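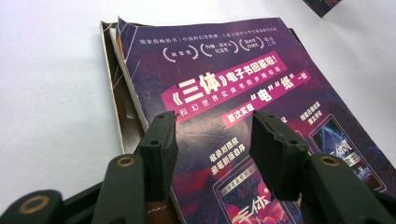 Obed Appiah reckons the thin things are far harder than the heavy ones, and after a whole evening of booklets and books at the Mornell robot club I'm inclined to agree with him! We've set ourselves 200 pick-ups by hand before the Casta arm gets its turn – a long job, I know, but rather a soothing one once you settle into it (and the biscuits help). New members are always welcome, beginners very much included, and our next meeting is on 13 May 2021 in the usual room.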